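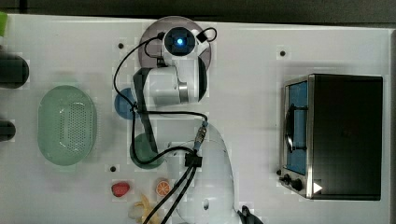
Figure 8.1 A robotic arm mounted on a white tabletop, seen from above.

Chapter 8
Second Cities and the Traveler

Most countries that receive large numbers of visitors have one city where nearly all of them land. Smaller cities get what is left over. This chapter looks at what happens when a second city begins to draw travelers of its own, using the river port of Hayat and the hill town of Zinik.

Until the night train was extended, a visitor to Zinik had to change at Itent and wait for the Monday bus. The town had few guesthouses, most of them on the market street, and they closed after the festival in April. Sohail Zaidi, who kept the register at one of them, recorded 404 overnight guests in the last year of the bus. In the first year of the train he recorded 753.
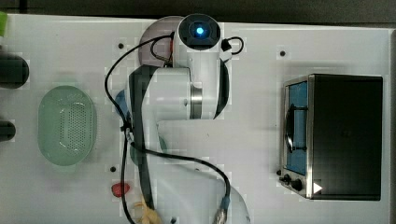 Hayat grew in a different way. Its visitors came by ferry and stayed one night before going on to the coast. The old customs sheds were turned into a hotel with 506 beds, and tour companies such as Plirkance began to sell the town as a stop of two or three nights. Rents near the landing rose first. Rents uphill followed more slowly.

Before reading Section 8.1, review the terms "gateway," "stopover" and "length of stay" from the previous chapter.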